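An afternoon at the Pretesik open house

The bus from Fostitz lets you off at the bottom of the hill, and the walk up to Pretesik takes ten minutes if you don't stop. I stopped twice. It was June and already warm at one o'clock, and the sidewalk runs on the sunny side the whole way.

Pretesik is a tidying and home sorting school. It runs short courses for people who are moving to a smaller place, or who have just had enough of their closets, and once a year it opens all the rooms for an afternoon so anyone can walk through. Entry is free. You sign a sheet at the front desk, take a paper map and go where you like. My number on the sheet was 121, and there were plenty of people behind me.

I had read about the place in the Gumitz library newsletter and wanted to see whether a course would be worth the fee. I have a kitchen with one good cabinet and a hall closet that I don't open when people are over.

The map sends you to the ground floor first. There are two rooms there, both for clothing and linens. In the first, a woman was folding fitted sheets on a long table and letting visitors try. Her way is to tuck all four corners into one another before the sheet touches the table, then fold in thirds. I got it on the third try. In the second room you could bring one item from home and ask where it should be kept. A man ahead of me had brought a waffle iron, which was the wrong room, but they answered him anyway.

The stairs are narrow and there was a line going up. Upstairs is the part I would go back for. It has the kitchen room, the paper room (mail, manuals, receipts) and a smaller room at the end that the map calls Pick Up and Put Away.

The kitchen room was crowded. The school keeps a full set of cabinets there with the doors taken off, and staff fill and empty them through the afternoon. The talk I heard was on pot lids. They recommend storing lids upright in a rack by the stove, and keeping only the ones that fit a pot you still own. I have at least four that fail this test. The same speaker was against buying any container before the sorting is done. She repeated this three or four times, and there was a small shop downstairs selling containers, so I give her credit for it.

In the paper room I stayed only a few minutes. It was hot and the window was stuck. The handout was good, though, a single page on what to keep and for how long, and I took two.

Pick Up and Put Away is about clearing a floor. A rug is laid out and everyday things are put on it and next to it, and the exercise is to sort them and get the floor clear. The school uses ordinary stuff that most people would find under their own coffee table after a weekend. When I came in there were cups lying on their sides on a round rug with an orange border and big orange H's across the middle. One was a red paper cup with a gold design, one was brown kraft paper, and two were plastic, one blue and one a cloudy white. Past the cups there were a few soft things, a white packet of tissues and a pale teal cloth among them. 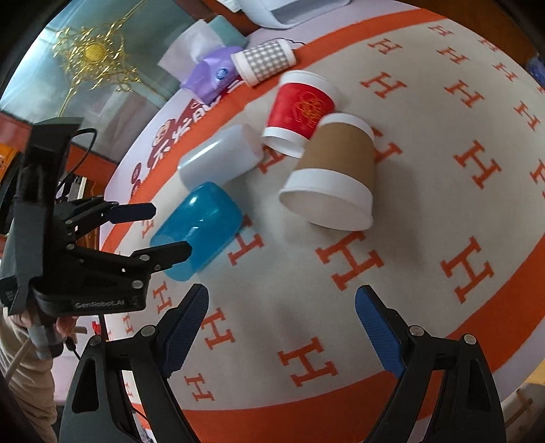
The course teaches people to go by kind and leave the nearest item until its turn comes. Cups come first, and paper cups are kept apart from plastic ones, as they often end up in different places. Cloth and tissues go next. Anything you can't name a place for gets set to one side until the end. I would have started with whatever was closest to my foot, and I suspect most of us would.

There is a rule about stacking as well. Cups of the same size may be stacked, cups of different sizes may not, on the grounds that they jam and then get put away as one lump. I'm less sure about that one. I have stacked odd cups for years and can usually get them apart — a little warm water helps.

A fabric sleeve on a cup counts as a separate item under the school's system. You take it off before the cup goes anywhere. I asked where sleeves should live and was told the drawer with the dish towels, which seems right to me.

After that I went down to the courtyard, where a cart from Bouzid was selling lemonade and cheese rolls. The rolls had run out by half past three. There was shade along the back wall and enough benches. People compared handouts and talked about their basements.

Some practical points for anyone going next year. The restroom is on the ground floor behind the linen room, and the sign for it faces the wrong way. There is no elevator, so the upstairs rooms are out of reach if you can't manage stairs. Parking is on the street and was full when I got there. The kitchen talk is given every hour and the room fills early, so go up before you do the ground floor. Bring water.

The short course is four evenings and covers two rooms of your choice. The full course runs longer and includes a home visit, but only for addresses in Fostitz and Gumitz. I took the form for the short one. The office said places for the fall are given out in the order the forms come in, and that forms can be dropped in the box by the gate after hours.

I caught the ten past four bus back. That evening I took the lids out of the cabinet and matched them up. Five had no pot, and they are in a bag by the door.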